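What I've Been Up To in the Dining Room

Hello again from the simulation corner! Benedetta Amato asked me for a short update on the table task, and anyone who has sat near me at lunch knows I can't do short, so get a coffee.

Since the last issue I've been rewriting the bit of Urkwood that decides where the two arms go when they both want the same piece of table. The old planner handled one arm, froze it, then handled the other. Safe, sure, but so slow that you could watch the left arm finish its whole move while the right one just hung there. The new one (I'm calling it Clement, after the street I used to live on) plans both together and only slows an arm down if the two paths get closer than 50 millimeters.
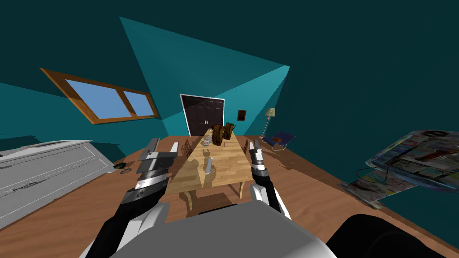 I ran 668 episodes overnight with the new planner, same seeds as before, and came in the next morning to 13 collisions. I was thrilled! Then I opened the logs and a good chunk of those were the gripper touching the tabletop on the way down, which has nothing to do with the two-arm logic at all. My table height was being read from the wrong frame. Every target sat a little too low, and the old planner had been hiding it with a fat safety margin that I had very proudly removed. So that was my morning.

The fix is one line in the transform code and it's merged. If you have a branch older than 23 February 2018, please pull before you run anything with a table in it.

The other thing eating my time is clear glass. Our depth model in the simulator is too kind, it gives you perfect depth on a glass dish, and then the perception people train on that and get a nasty surprise later. I've added a setting that punches holes in the depth wherever the material is transparent. It's off by default. Turn it on and your grasp scores will drop, and no, I didn't break them, that's the setting doing its job.

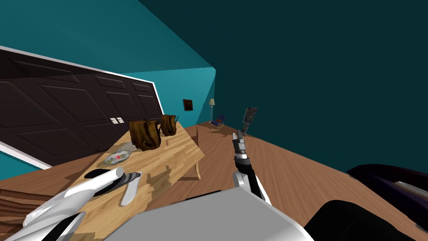
TOOLS AND TIPS

Replay finally works from the head view! Type the episode number, hit enter, and you get the joint plots lined up with the video so you can scrub both at once. Episode 731 is my favorite for trying it out, the right arm changes its mind twice before it commits and you can see exactly where the cost flips.

Two small warnings. Replay eats memory if you leave the contact overlay on, so switch it off for anything long. And the Carbone exporter still writes the wrist angles in degrees while everything else is in radians, which I keep meaning to fix and keep not fixing. If somebody at Namedine wants to grab that one, the ticket is open and I will bring you a doughnut.

Next up is getting the planner to cope when a target moves partway through a reach. I'm hoping to have something worth showing by June. Send me your weird episodes in the meantime, the weirder the better.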